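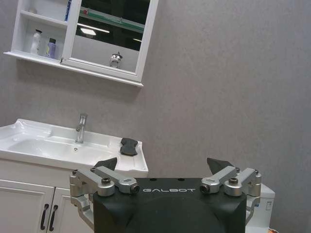

White bathroom vanity with the sink.

How to read your ward's voting results (before you complain about them)

Did this for Medham after the September council vote, works the same anywhere. Takes an evening, less if you skip the older years.

1. Get the ward sheet. Not the news summary — the sheet. Council site, elections page, usually near the bottom. If it's a scan, type the numbers out yourself. Copy and paste will scramble the columns.

2. Write down three things per ward. Votes cast, winner's total, second place total. Ignore percentages for now.

3. Work out the gap. Prusemthorpe ward: winner 565, runner-up 447. Gap of 118. Sounds comfortable. Now check how many registered voters stayed home. Much bigger number, nearly always.

4. Go back one election. Same ward, same three numbers. Check the boundary didnt move first! Vilia ward got redrawn and I wasted an hour comparing two different places.

5. Look at the party, then the candidate. Cross out the names and see if the totals hold steady. If they do, people are voting the label. If one name pulls well ahead of its own party, that's a personal vote and it can vanish when they retire.

6. Spoiled ballots. Small line at the end, easy to miss. Vilia had 44 this time, up from almost none. Worth asking the returning office why. They do answer emails, just slow.

7. Put it in a spreadsheet. One row per ward per year. Sort by gap, smallest first. Anything under 70 I color yellow — those are teh ones to go knock doors in.

Recounts: use the final figure only. The first count sometimes stays up on the site for weeks.

By-elections go on a seperate tab. Turnout is too low to compare with a normal year.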